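Cosden Paper & Print Forum > Stationery and Small Press > Boxed letter paper: is any of it worth the money?

Page 1 of 1

flatbed_fran
Aug 26, 2021
Posts: 400

I run a tiny side business doing place cards, menus and the occasional thank-you set, and every year when people start thinking about gifts I get asked to recommend a boxed stationery set. You know the kind. Nice border, gold decoration, a stack of sheets in the middle, priced at three or four times what the same paper would cost loose.

My position for years has been that you're paying for the box. The sheets inside are ordinary text weight, they feather if you look at them with a fountain pen, and the envelopes (if there are any) don't match. But a customer swears by the Galtimitz sets and says I'm being a snob. So before I open my mouth again, has anybody tested any of these properly? I mean with ink on the page. I've read plenty of reviews that say "feels luxurious" and I couldn't tell you one thing I learned from them.

Reply | Quote

marginwalker
Posts: 2,000

You are not being a snob. "Feels luxurious" is what people write when they haven't written anything on it.

I've bought two of the Galtimitz boxes. First one was decent. Smooth, no show-through with a medium nib, a little slow to dry. Second one, bought in February from a different shop, same label and same price, was a different paper. Fuzzier surface, and blue ink spread like it was on a napkin. I wrote to them and got a very polite answer that said nothing at all about where the sheets come from.

My guess is they buy whatever white stock is cheap that season and the only constant is the packaging.

Reply | Quote

penny_plain
Posts: 18

I'm going to disagree a little. I give these as gifts and I've never had anyone complain. Most people write with a ballpoint! A ballpoint does not care what paper it's on. If my aunt opens a pretty box and then sits down and writes three letters she wouldn't have written otherwise, that's a good product as far as I'm concerned, and I don't see why it has to pass an ink test first.

Also loose paper in a paper bag is a sad present.

Reply | Quote

marginwalker

Did she write the three letters?

Reply | Quote

penny_plain

She wrote one. To me, saying thank you for the paper.

Reply | Quote

bone_folder
Posts: 400

Both of you have half of it. The trouble is that "boxed stationery" covers at least two very different things and the shops put them on one shelf.

One is paper made or chosen for writing, put in a box so the corners stay sharp. The other is a decorated box with some paper in it. Telling them apart through the wrap is harder than it should be, but there are a few things I look for before I pay.

1. Is there a weight on the label anywhere? If a maker is proud of the sheet they'll give you a number. "Premium" and "fine quality" are not numbers. Udisau prints the weight on the end of the box where you can find it, and say what you like about their prices, I've never been surprised by what was inside.

2. Is there a sheet count? I've opened a deep box and found a cardboard platform under a very thin stack. You can't judge it from the top, because all you're shown is the top sheet.
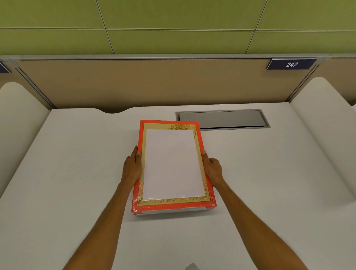 3. Who is selling it, and will they open one? A real stationery shop will usually have a sample sheet behind the counter. Ask for it and bring your own pen. If they look at you like you've asked to taste the candles, go somewhere else.

4. Envelopes. Either they're listed or they aren't there. I don't assume anymore.

5. Can you buy refills? This is my big one. If the maker sells the same sheet in a plain packet, they think of it as paper. If the box is the only way to get it, they think of it as a box.

Reply | Quote

flatbed_fran

Number 5 is good and I hadn't thought of it. Going to use that with customers.

The orange and gold sort in your picture is the type I get asked about most. Lovely to look at, shrink wrap on tight, and people hold it up and say "but look at it." I am looking at it! I'd like to write on it.

Reply | Quote

inkwell_dweller
Posts: 2,000

I think bone_folder's list is too generous on weight. Weight tells you how heavy the sheet is. It tells you nothing about sizing, and sizing is what decides whether ink sits on top or soaks in. I've had heavy card that bled like crazy and thin airmail paper that took a wet nib without a mark on the back. People on this forum treat the weight number like a grade on a report card.

If you want to know, there's one test and it takes a minute. Put down a wet line, a dry line and a crosshatch. Wait. Turn it over. Write the name of the ink next to it so you remember later. Everything else is shopping.

Reply | Quote

bone_folder

I never said it was a grade. I said a maker who prints it is a maker who expects to be asked. It's a sign of what sort of company you're dealing with. Of course you should test the sheet, but you can't do a crosshatch through plastic film, and that was the question.

Reply | Quote

inkwell_dweller

Fair enough on the film. I still say a printed number fools more people than it helps. Beddoe print the weight on everything they make and their cream laid is the worst paper I own.

Reply | Quote

marginwalker

Seconding that about the Beddoe cream laid. I use it for grocery lists.

Reply | Quote

salt_and_vellum
Posts: 18

New here, been reading for a while. I do brush lettering, so I may be asking for something different from the rest of you. I've had good luck with the cheap boxed sets and bad luck with expensive ones. The costly sheets tend to be textured and the texture chews up brush tips. The plain smooth white stuff is kinder to them.

So when somebody says the paper in a gift box is "only" copier paper, well, some copier paper is great for what I do. I just don't want to pay gift prices for it.

Reply | Quote

flatbed_fran

That's a useful point and it makes me want to be more careful how I put it. Cheap paper isn't the complaint. Cheap paper sold as something else is the complaint.

Has anybody had the Udisau next to a Galtimitz, same pen, same day? I don't trust my memory of either.

Reply | Quote

marginwalker

I have some of the second Galtimitz left. No Udisau. If somebody mails me two sheets I'll do both and scan front and back. I'll use the same medium nib and a black and a blue. No adjectives, I promise.

Reply | Quote

bone_folder

I'll send the Udisau. Message me your address. I'll put a pencil letter in the corner of each sheet and not tell you which is which if you send me the Galtimitz first. Otherwise we all know what you're going to find.

Reply | Quote

marginwalker

What's that supposed to mean?

Reply | Quote

bone_folder

It means you've already called it a napkin. I'd say the same about myself with the Udisau, which I like and would probably go easy on. Let me mix them up and mail them back.

Reply | Quote

penny_plain

Can you put a ballpoint in the test too? And a gel pen? I know it's beneath everyone but it's what the people getting these presents are going to pick up.

Reply | Quote

inkwell_dweller

Yes, put the ballpoint in. I'd be curious about the gel. Gel smears on coated stock and I suspect some of the very smooth gift papers have a coating. Run a finger over it right away and again after a slow count of ten.

And please do more than one sheet per box. One sheet proves nothing. If the stock changes between batches like marginwalker says, then even a whole box only tells you about that box, and I don't know how you'd ever recommend the brand to anyone.

Reply | Quote

flatbed_fran

That last part is what bothers me. I can tell a customer "this paper is good" if I've tried it. I can't tell them "this label is good" if the label gets slapped on whatever came in. Maybe the answer is I stop recommending boxes at all and sell my own sets, with paper I buy by the ream and know. I've priced plain boxes and they're not the expensive part. The printing on the lid is.

Reply | Quote

penny_plain

Then you'd be selling a box with paper in it :)

Reply | Quote

flatbed_fran

With the weight on the end, a sheet count, and refills. And I'd let you try a sheet at the counter.

Reply | Quote

salt_and_vellum

If you do a smooth white one without any texture I'd buy it. Please leave off the gold, it gets on my hands.

Reply | Quote

inkwell_dweller

Gold shouldn't come off on your hands if it's foil. If it's rubbing off it's metallic ink and it wasn't given time to cure, or it was printed on something that won't take it. Which brand?

Reply | Quote

salt_and_vellum

Threw the box out, sorry. The paper was fine. I still have most of it.

Reply | Quote

marginwalker

Galtimitz sheets go in the mail to bone_folder tomorrow, six of them. I've kept four back in case the post office folds them.

Reply | Quote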